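Runden paper cups, white, sleeve of 14
Reviewed by Fenna Brouwer, 15 Aug 2019

I never thought I'd write a review of paper cups, but I've gone through four sleeves of these and I love them, so off we go!

We get through a lot of cups at my house. My sister's kids, the neighbors' kids, the book club (worse than the kids). I used to grab whatever was cheapest, and the cheap ones went soft at the seam before you got to the bottom of your lemonade. The Runden ones hold up. I left one full of iced tea on the porch rail through a whole afternoon of cards and it was still stiff enough to pick up by the rim, with no drip ring under it.

They're plain white, no pattern, no logo, and I like that a lot more than I expected to. You can write names on them with a regular marker and it doesn't smear. The kids draw faces on theirs.

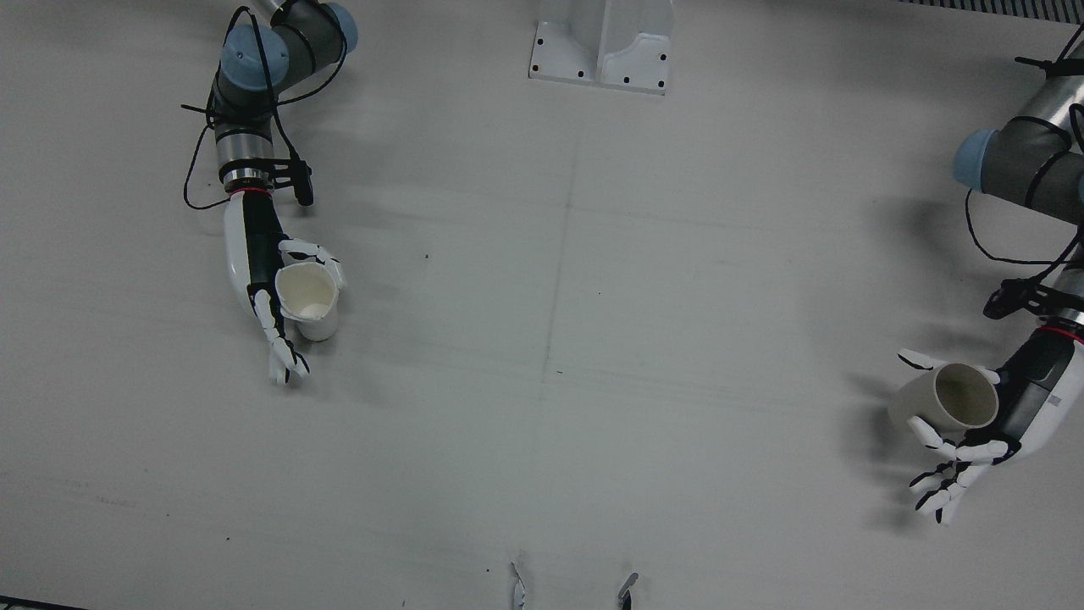
The rim is my favorite part. It's rolled nice and tight, so it feels smooth when you drink and the cup doesn't fold in when somebody grabs it too hard. They also come apart easily. With my old brand (Firix, sorry) I'd always pull out two at once and end up with a wasted one.

Coffee is fine too, though I'd double up if you pour it straight off the boil, and there's no lid that fits, at least none I've found. Jouko next door swears the Gromance lids work. I tried one and it popped off on the stairs, so take that as you will.

My only real gripe is the sleeve. The plastic splits all the way down when you open it, and then you've got cups rolling around the cupboard. I keep mine in an old spaghetti jar now and they fit perfectly.

Four stars out of five for the wrapper, five for the cups. I've already ordered 10 more sleeves for the family reunion in November.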